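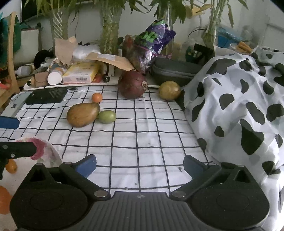
Sheehan Fruit Table - read me first

This folder holds 159 short recordings of fruit being sorted on a kitchen table, most of them small fruit and a few big ones. Teodor Górecki made the set for the Ledard project.

What is on the table
The cloth is white with a grid of thin black lines. Please keep the same cloth if you add your own recordings. The plate has a pink flower pattern on the rim. Fruit is orange, green or yellowish brown, and the colours change a little with ripeness.

Files
clips/ - the recordings, one folder for each session
labels.csv - start place and end place of each fruit
notes.txt - remarks on bruised or very soft fruit

Known problems
In 2 sessions the plate was moved and the labels were not corrected. I will repair them in April.

Changes
19th March: added 69 recordings with green fruit.

Questions are welcome on the Gitdale page.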